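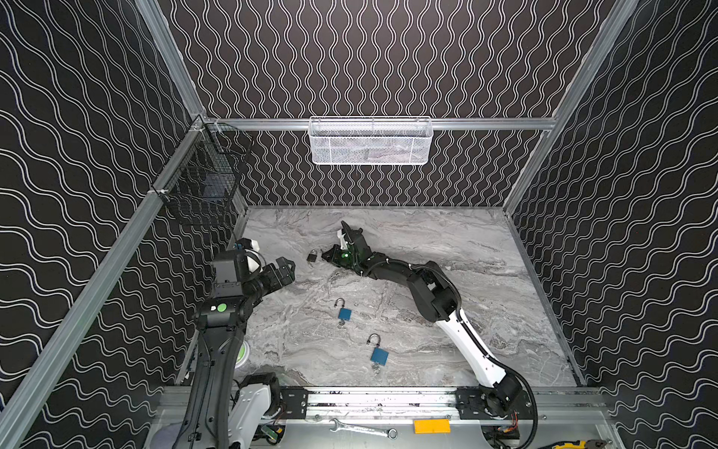
Andham Facilities Services | Locks and Keys Desk

Ticket: Shared padlocks, stiff shackle and brown marks on bench surface
Location: Hodoroagă Building, bench area with black and white wall covering
Opened: 2026-08-25
Category: Small hardware / shared equipment
Priority: Normal
Status: Resolved, monitoring
Assigned to: Priya Dunleavy

Description of problem

The requester reports that one of the two blue padlocks held at this location does not open smoothly. The key enters and turns, but the shackle must be pulled by hand before it releases. The requester cannot say which of the two is affected, as they are the same style and neither carries a number. The small black padlock kept with them works normally.

The requester also reports brown marks on the marble-patterned surface where the padlocks are set down, and asks whether the locks are rusting and whether the surface should be treated or replaced.

Items covered by this ticket: the two blue padlocks, the small black padlock, the white mesh basket on the back rail and the black wire basket in the back left corner. The wall covering and the metal edging are not included.

Initial response

The requester was asked to leave all of the padlocks in place until they could be examined, and not to apply oil. General-purpose household oil has been used on padlocks in this building before. It frees the lock for a short time and then collects dust in the cylinder. Four locks were withdrawn last December for this reason.

The requester was also asked not to use abrasive cleaner on the marks.

Site visit, brown marks

The surface was wiped with a dry white cloth and then with a damp one. No color transferred to either cloth. The brown areas did not change and could not be felt with a fingertip. 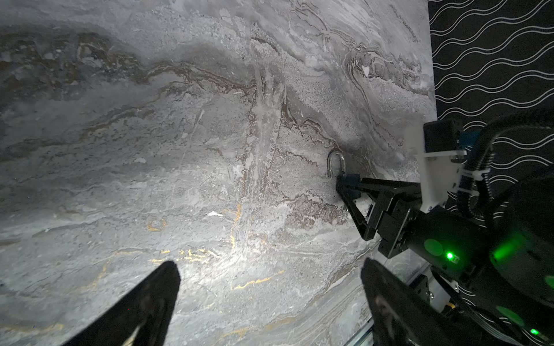 They follow the same curling lines as the rest of the veining and continue well past any place where a padlock would be set down. The golden-yellow lines are also part of the pattern. No rust was found on the shackles or on the surface, and no treatment is required. The requester has been informed and has accepted this finding.

Staff who see a mark and are unsure should repeat the cloth test before opening a ticket. If color comes away on the cloth, please stop and contact the desk. Scouring pads must not be used on this surface in any circumstances.

Site visit, padlocks

Each padlock was opened and closed 22 times with its own key. The black padlock and the first blue padlock released every time. The second blue padlock held on six attempts and released only when the shackle was pulled. The fault was therefore confirmed.

The key and cylinder were checked first. The key was straight and showed little wear. It was compared with the key of the other blue padlock, and the two are not interchangeable. Fine gray dust was found in the shackle holes, with most of it on the side that latches.

Action taken

1. Shackle holes cleared with dry compressed air, lock held upside down.
2. Dry graphite applied to the keyway and the latching side.
3. Key worked in and out until it came away clean.
4. Excess graphite wiped off with the shackle open.
5. Test repeated. Lock released on every attempt.

A replacement was discussed with the supplier, Plumley, before the work was done. Plumley advised cleaning first, and the quote has been left open in case the fault returns.

Identification and storage

The repaired padlock has been entered in the Zustport register under this ticket. A stamped tag will be fitted to its key ring at the next service. Until then, the two blue padlocks should be kept together with their own keys, and keys should not be moved from one ring to another. A mixed pair was the cause of almost 70 percent of the "lock will not open" tickets received by this desk last year — most of those locks had nothing wrong with them.

At the end of a session, padlocks are to be returned to the white mesh basket, closed. Loose keys and spare rings go in the black wire basket. Padlocks may be set down on the surface during work, but they should be placed and not dropped. 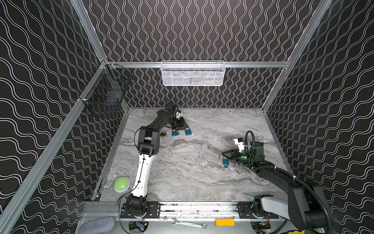
Blue padlocks side by side on the marble-patterned surface, shackles up. White mesh basket on the back rail; black wire basket at left.

Follow-up

The requester is asked to report any further sticking under this same ticket and to state whether the key turned fully. If the second blue padlock sticks again, it will be withdrawn and replaced under the open Plumley quote. The small black padlock will be cleaned in the same way at the next scheduled service.

Ticket remains on monitoring status. P. Dunleavy, Locks and Keys Desk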